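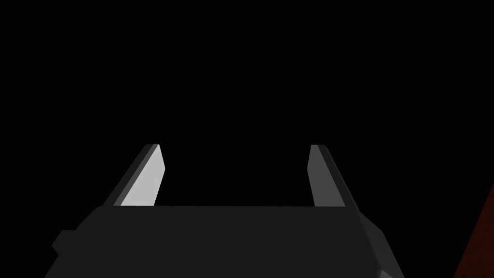 Light and dark gray on black, with a bit of dark red at the right.

11/15/19

I have been meaning to sit down with this diary for the better part of two weeks and tonight the dishes are done, the cat has given up on me and gone to bed, and there's half a pot of tea left, so I have run out of excuses. The big thing (well, big to me) is that I finally baked a loaf of the seeded rye that came out the way my grandmother's used to. Dense but not a brick, a little sour, and the crust had that crackle when I set it on the rack. I stood there in my slippers just listening to it.

It has been a long road with this bread! The starter came from the Saturday stall in Dreltutcombe back when I was still renting above the pharmacy, and I very nearly killed it in the move. For most of the summer it sat in the back of the fridge looking gray and sorry for itself. I fed it morning and night for a week in September, talking to it a little I'm afraid, and one day it was pushing at the lid of the jar.

The flour made a difference too. I had been using whatever was on sale, and then the woman at Kordestani, the little grocery past the bus depot, told me to try the coarse rye they keep in the bin by the lentils. I bought far too much of it. It's in the hall closet now next to the vacuum, in the big tin with the dented lid, and the closet smells wonderful every time I go in for my coat. I also bought dates, a jar of sour cherry jam and some flatbread I had no business buying when I was going home to bake. Ate the flatbread in the car.

What I changed this time, so I remember: 517 grams of flour in all, the seeds soaked overnight, and I let it rise 22 hours in the cold pantry. I used to lose my nerve and put it in early. Also the old cast iron pot with the lid on for the first half. I burned my wrist on it, nothing serious, just enough to make me say a word my mother wouldn't have liked.

I took half the loaf next door, still a touch warm, wrapped in the blue checked towel, and came home with a bag of pears. They're hard as rocks and will want a few days on the windowsill. I might poach them, or I might do the sensible thing and just eat them over the sink.

Rain all afternoon. The gutter over the back step is dripping again and the quote to replace the whole run was $2,400, which I read twice and then put under the fruit bowl. It can wait until after December, when the holiday spending is behind me and I can look at it with a calmer face.

Tomorrow I want to feed the starter, find my good scarf, and mail the birthday card that has been riding around in my purse. And maybe start another loaf, with caraway this time.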